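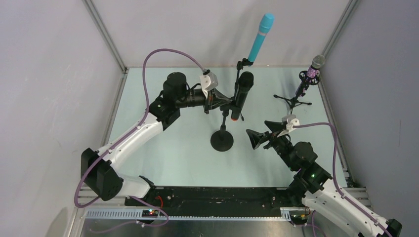 Figure 1. The bimanual cell under review, with three stands and three microphones on the tabletop.

4. Evaluation of the Skavora Kit

4.1 Stage-setting task

We bought the Skavora two-arm kit from Badgate in January, at the list price, and paid extra for the printed manual, which is the same as the free one. The vendor's brochure promises "confident handling of everyday objects." We chose microphones and their stands, everyday objects that have never inspired confidence in anyone who has had to fold one up. Policies were trained on 3278 teleoperated episodes and run with the Tedesco controller at its default gains.

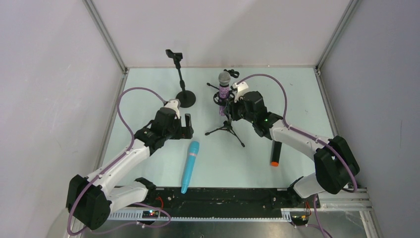 Figure 2. Both grippers at the stands, with a light blue handheld microphone lying between the arms.

An episode was scored as complete when every microphone sat in its holder and both arms had let go. The second condition was added after the pilot runs. Episodes were stopped at 355 seconds, by which time the operator had usually formed an opinion.

4.2 Wrist views

Each arm has its own wrist camera. The kit's software crops these streams by default, a setting we found on the last page of the manual (either one). All results use the full view, which keeps the fingertips visible when the jaws are open.
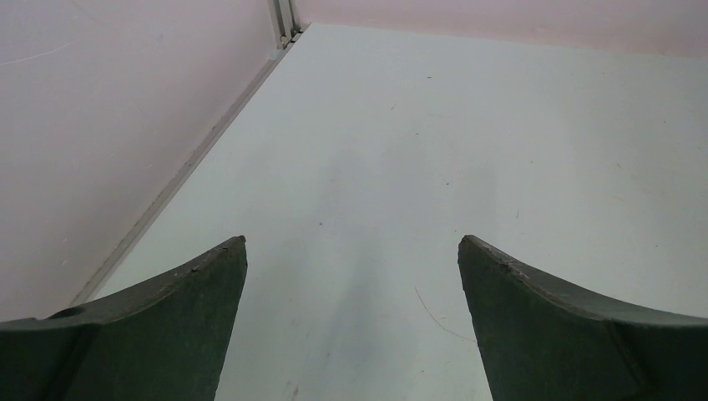
4.3 Finger wear

Badgate rates the fingers for up to 2000 grasps. We kept one set on throughout and logged any slip on a thin stand leg as a grasp failure, even where the arm recovered. The Nedwood replacement fingers were ordered but reached us too late for this section.

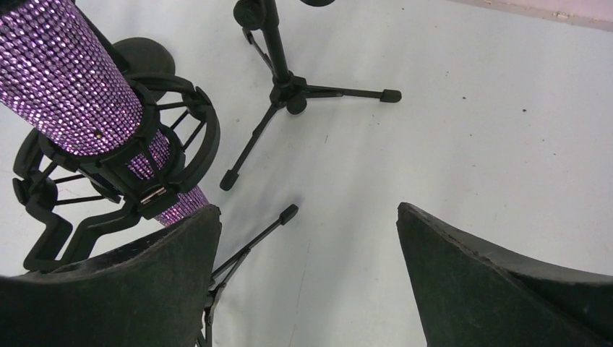

Can the kit be run with a single arm?
The controller accepts one arm if the other is disabled in the configuration file, but the stage-setting policies reported in this section expect two.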